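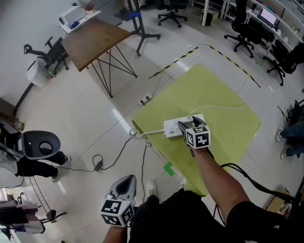
Parkov method

The Parkov method is a procedure for recording two-handed manipulation with hand-held grippers, for use in training robot policies by imitation. It was developed at the Mesotgate laboratory by a group under Nicanor Nieto. No robot arm is needed during recording. The operator works the grippers directly, and the position of each hand is recovered from cube markers printed with black-and-white fiducial patterns.

Plug task

The reference task uses a power strip on a green mat. The operator grasps a plug, brings it to a socket and presses it in. The position and angle of the strip are changed between episodes, and the cables are left as they fall.

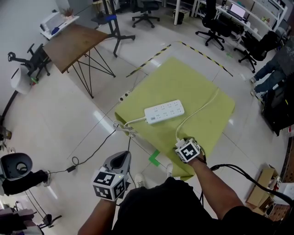
Training and results

The first data set, Skornen, holds 2590 episodes, of which 500 were set aside for testing. A policy trained on the rest was run on a two-armed robot for 38 trials and completed insertion in 24. Most failures came in the last stage, when the plug was tilted against the socket face.
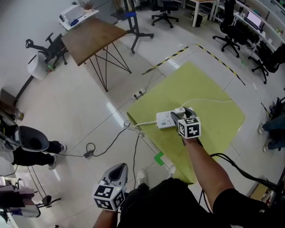
A later version added the Subramaniam filter, which drops episodes where a marker cube is hidden from every camera for too long. The filter lowered position error near contact but had little effect on tilt. Force is not recorded in either version.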